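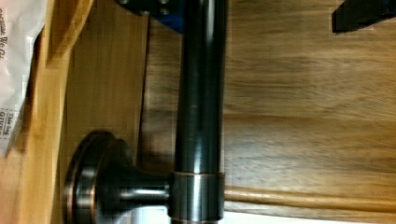
Barra cilíndrica de bronce oscuro con collar y soporte de brida.

La acuicultura en jaulas de Flornidberg es la actividad de cría de trucha arcoíris que se practica en el embalse del mismo nombre, en el curso medio del río Zerkard. Se trata de una explotación extensiva en origen, reconvertida a régimen semiintensivo tras la construcción de la planta de procesado de Vergara, situada aguas abajo de la presa.

Características del embalse

El embalse ocupa 340 hectáreas a cota máxima normal y se encuentra a 550 metros sobre el nivel del mar. La columna de agua presenta estratificación térmica estival, con una termoclina bien definida entre julio y septiembre. Durante ese periodo el hipolimnion pierde oxígeno de forma progresiva, lo que limita la profundidad útil de las redes. La mezcla otoñal se completa normalmente en noviembre y coincide con un descenso transitorio del oxígeno en superficie.

Instalaciones

Las jaulas son flotantes, de planta circular, y se agrupan en cinco trenes fondeados en el brazo norte. Cada tren dispone de pasarela, líneas de alimentación neumática y una sonda de oxígeno disuelto. Los copos se sustituyen dos veces por ciclo: con malla fina en la fase de preengorde y con malla de mayor luz en la de engorde. Sobre cada jaula se tiende una red antipájaros, obligatoria desde la renovación de la concesión.

El fondeo es de tipo reticular, con muertos de hormigón y cadena en el tramo inferior. La oscilación del nivel por demanda de riego obliga a reajustar los cabos en primavera y a final de verano.

Ciclo productivo

Los alevines proceden de la piscifactoría de Plellus, que trabaja con agua de manantial a temperatura constante. Se trasladan al embalse en cisternas oxigenadas y pasan por un periodo de aclimatación en jaulas auxiliares. El engorde se prolonga hasta un peso medio de 600 gramos en el formato de ración; una parte menor del lote se mantiene en agua hasta alcanzar talla de fileteado.

El pienso es extruido, de flotabilidad lenta, y la tasa de alimentación se ajusta según temperatura y biomasa estimada. Con agua por encima de 20 °C la alimentación se reduce o se suspende. El ayuno previo al sacrificio es práctica general - su duración depende de la temperatura del agua - y tiene por objeto el vaciado del tubo digestivo.

Sanidad

Las patologías de mayor incidencia son la lactococosis, en los meses cálidos, y la enfermedad bacteriana del agua fría, en los lotes recién trasladados. La vacunación frente a la primera se realiza en Plellus antes de la salida de los peces. Las bajas se retiran a diario y se ensilan en medio ácido.

Procesado y comercialización

La planta de Vergara recibe el pescado en hielo líquido y lo presenta eviscerado, fileteado o ahumado. El producto fresco se distribuye sobre todo en mercados comarcales, mientras que el ahumado se destina a hostelería.

Véase también

Piscicultura continental
Trucha arcoíris
Eutrofización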